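Plokano (watchmaker)

Plokano is an independent maker of mechanical wristwatches, known mainly for the Tora, a hand-wound model with a single hand. It was founded by Nana Antwi, a former restorer of marine clocks, who has said she took up wristwatches in order to have something she could carry up the stairs.

History

The workshop's first product, the Stukuvon, was a diver's watch of considerable thickness. It kept excellent time and would not fit under any known shirt cuff. Forty were planned and 8 were sold, one of them twice. Antwi withdrew it the following March and melted down the remaining cases, a decision collectors have mourned at length without having bought one beforehand.

The Tora

The Tora followed, with a dial marked at five-minute intervals and no minute hand to trouble the owner further. The case measures 40 mm across, and the movement runs for 54 hours on a full wind. Early reviews were divided over whether a watch that leaves its wearer guessing by a minute or two could be called a precision instrument.

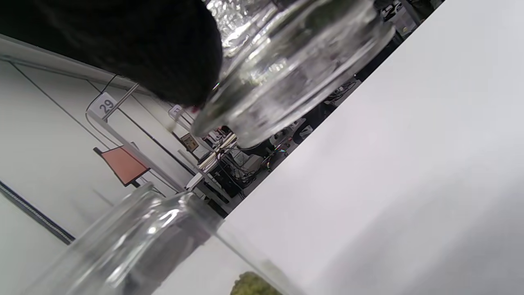
Facundo Ibarra wrote in a letter to a collectors' quarterly that he had worn his Tora for a whole winter and missed only one train, which was late anyway. He did object to the crown, calling it "a fine crown for someone with smaller thumbs." The crown was enlarged in the second series.

Dials are fired in enamel by an outside shop, Zeng, whose rejection rate is high enough that Plokano lists it in the catalog as a feature. A dial goes through the kiln several times and may crack on any of them - usually the last. 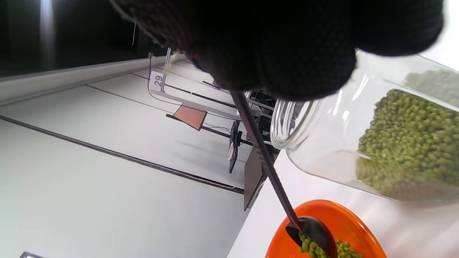
Production of the first series ended at 427 pieces, a number Antwi has never explained. The second series is not numbered at all, apparently to avoid further letters on the subject. Both use the same movement, though the later one has a quieter click when wound. Some owners of the first series consider this a loss and have said so - in writing, to the workshop, more than once.

Servicing

Plokano services its own watches and declines all others, including the Stukuvon.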